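The Long Life of the Plain Block

Why the oldest toy in the classroom still earns its place on the shelf 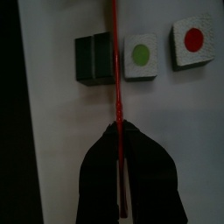 Three blocks on a pale surface. The one on the left is dark green.

In the town of Priltport, the public library keeps a lending room for toys on its lower floor. Families may borrow puzzles, dolls, card games, and musical instruments on the same terms as books. The catalog holds 3,147 items, and the staff publish a short report each August on what was borrowed and how often. For several years the report has carried the same result near the top of its first page. Plain building blocks leave the room more often than any other kind of toy, and they come back in better condition.

The finding interests the people who run the service because blocks receive almost no promotion. They do not appear in the window display. They are stored in cloth bags on a low shelf near the returns desk, with a printed card showing the number of pieces. Most borrowers take them without asking for advice.

This feature looks at how the plain block came to hold its position, how blocks are made and cared for today, and what teachers and librarians have learned from watching children use them.

A toy with many beginnings

There is no single inventor of the building block. Children have stacked offcuts, stones, and pieces of brick for as long as such things have been left within reach. The idea that blocks might be made on purpose, and sold or given for instruction, took hold in Europe in the seventeenth and eighteenth centuries. Writers on education suggested that letters could be pasted onto small cubes so that a child might learn to read while at play. Alphabet blocks of this kind remain on sale, and many adults still picture them first when the word is mentioned.

A different line of thinking developed in the nineteenth century with the growth of the kindergarten. Here the block carried no letters. It was a solid with a known shape, and it could be divided into smaller solids that fitted back together. A cube might be made of eight lesser cubes, or of slabs, or of prisms. The child was led through these materials in a fixed order, and the teacher was expected to know the order well.

Early in the twentieth century the larger floor block appeared in American schools. It was built to simple proportions, so that two short pieces matched one long piece, and four matched a longer one. The sets were big enough for a group of children to build together on the floor. The rules for their use were looser, and teachers were encouraged to stand back. Many classrooms today use a form of block that would be familiar to a teacher of that period.

The workshop at Flestitz

Block making is now largely a factory trade, but smaller producers continue to serve schools and lending services. Cormier, a workshop in the river town of Flestitz, has supplied block sets to the Priltport library since the toy room opened. The firm works mainly in maple and beech. Both are hard, close-grained woods that take an edge well and do not splinter easily when dropped.

The wood arrives in boards and is left to rest in the building before it is cut. Timber takes up moisture from the air and gives it off again, and a block cut too early may change shape after it leaves the workshop. A small change matters a great deal in a set built on exact proportions. If one long piece no longer equals two short ones, a wall that should be level will lean by the fourth or fifth course, and a child will have no means of knowing why.

Cutting is done by machine. Rounding the edges is done in two passes, the second by hand. The workshop regards the edge as the most difficult part of the work. A sharp edge bruises and chips. An edge that has been rounded too far leaves the block with too little flat surface to stand on, and tall structures become unsteady. The standard set for schools contains 16 shapes, and the amount of rounding differs slightly between the smallest and the largest of them.

Color is a matter of some debate among buyers. Many schools prefer unpainted wood on the grounds that a plain piece may stand for anything. Others ask for color because it helps younger children sort the pieces when the time comes to put them away. Cormier offers both. Its colored sets are stained, and the grain can still be seen through the finish. The workshop receives more requests for natural wood from schools, and more requests for color from private homes.

What children do with them

Teachers who have worked with blocks for many years tend to describe the same stages, although children pass through them at different ages and may return to an earlier stage at any time.

At first, a child carries blocks. They are picked up, moved, put into containers, and taken out again. Very little building takes place, and adults sometimes conclude that the toy has been introduced too soon. Teachers advise patience. The child is learning weight, size, and grip.

Rows and stacks follow. Pieces are laid end to end across the floor or placed one on top of another until they fall. This may continue for weeks with little apparent change. Then a gap appears. Two blocks are stood apart and a third is laid across the top. The bridge is a considerable discovery, since it requires the child to judge a distance before the third piece is put in place. Many attempts fail because the supports are too far apart.

After the bridge comes the enclosure, a space with walls on every side. Animals and figures are often put inside. Patterns and symmetry usually become more frequent at this point, with a piece added on the left to answer a piece on the right. Only later do children tend to name a building before they begin it. Until then the name is often given at the end, or changes several times while the work goes on.

The kindergarten at Panness, a short distance upriver from Flestitz, sets aside a large corner of its main room for blocks and allows structures to stand overnight. The staff introduced this arrangement after noticing that children built more carefully when they knew their work would not be cleared away at noon. The arrangement has its costs. The corner cannot be swept on those evenings, and the room has less space for other activities. The kindergarten has kept it nonetheless, and has extended it so that a structure may remain for up to 3 nights if its builders are still at work on it.

Conversation is a large part of the activity. Children building side by side must settle who may use the long pieces, whether a road may pass through another child's wall, and what should be done when something is knocked down. The staff at Panness step in when a quarrel becomes physical. In most other cases they wait, and find that the matter is resolved in a few minutes.

Care and storage

A good set of hardwood blocks can serve for decades if it is kept dry. Water is the chief danger. Blocks should never be soaked or put through a dishwasher, as the wood will swell and the grain will rise. A cloth dampened with mild soap and water is sufficient for ordinary dirt. The pieces should then be wiped with a second cloth and left to dry in open air, away from a radiator or direct sun.

Rough spots may be smoothed with fine sandpaper, worked along the grain. Pieces that have split should be removed from the set. The library at Priltport examines each bag when it is returned and replaces missing or damaged pieces from a reserve stock, which is ordered from the workshop once a year. The most commonly lost shape is the small triangle. The half-circle is next.

Storage has a greater effect on use than many families expect. Blocks kept in a deep box are tipped out in a heap, and the pieces at the bottom are seldom reached otherwise. Open shelves, with each shape in its own place, allow a child to see what is available and to choose. Where shelves are not possible, several shallow trays are a good substitute. Schools often fix an outline of each shape to the shelf as a guide for clearing up.

Choosing a set

Families who ask the Priltport library for guidance are generally told to begin with fewer shapes and more of each. A set with a wide range of arches, columns, and curves is attractive in the box, but a child who has only two of any shape soon runs out of material. Plain rectangles in matching lengths will be used every day. Special shapes can be added later.

Size should suit the room. Large floor blocks are satisfying to lift and make structures that a child can stand beside, but they need a clear floor and a good deal of storage. Smaller table blocks are more practical in an apartment. The two kinds are rarely made to the same measure and do not combine well.

Secondhand sets are often sound. Buyers should look for flat faces, firm edges, and an even finish, and should ask what the blocks were painted with if the set is old. Any piece with flaking paint of unknown age should be kept away from young children.

The toy room at Priltport opens at 9 in the morning, and blocks may be borrowed for four weeks. A loan can be renewed once if no other family has asked for the set. The library is preparing a second shelf of table blocks for the coming year, and the first bags are expected to be ready for borrowing in March.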